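How to read a water main replacement notice (and what to do before the digging starts)

Posted 3 Apr 2013

Makhubela Water sent its replacement notice to 3,944 addresses in Kesau, and I would guess most of them went straight in the recycling. Mine nearly did. It runs to six pages, four of them maps, and the useful parts are scattered. Work through it in this order.

Step 1. Find your section number
Ignore the covering letter, which is mostly about investment. Go to the maps and look for the small number printed along your street. Streets that cross a section boundary have two numbers, and the one that counts is on the side where your stop tap sits, whatever the front door says.

Step 2. Look up the dates, then distrust them
The table gives a start week and an end week for each section. The start weeks have been fairly good so far. The end weeks are another matter: Stivileo Road was meant to be finished in July and still had plates over the trench well into autumn. Plan for the noise and parking trouble to go on longer than printed.

Step 3. Check what your service pipe is made of
The new main stops at your boundary. The pipe from there to the house is yours, and the notice mentions this once, in a footnote. Find where the pipe comes in, usually under the kitchen sink or by the front wall, and scrape it gently with a coin. Soft and shiny silver suggests lead. Dull orange is copper. Blue or black plastic is newer and can normally be left alone.

Step 4. Ask about lead in writing
If it is lead, ask for the utility's side to be changed at the same time as yours. The leaflet calls this "available on request", a phrase I have learned to be wary of. Email, quote your section number, and keep the reply. A phone call got me a cheerful yes and no record of it.

Step 5. Get your own quote
The contractor, Stokon, will offer to do the private side while its crew is in the street. The offer may be fair. It is also made when you have a hole outside and not much time to think. Get a price from a local plumber first, and check that both include making good the path.

Step 6. On the day of the switch
Fill a few jugs and a kettle. Turn off the inside stop tap before the supply is cut. When it comes back, run the cold kitchen tap for 20 minutes before drinking any, and take the little filter off the tap end first or it will clog with grit. Leave the washing machine until the water runs clear.

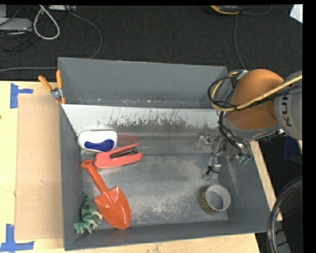
Metal bin with a pink stapler and other bits in it.

Step 7. Check the pressure afterwards
Time how long a bucket takes to fill, before and after. "Improved pressure" is promised on page 2 with no figure attached, so your own bucket is the only evidence you will have. If it is slower, report it before the road is resurfaced – they are much less keen to come back once the tarmac is down.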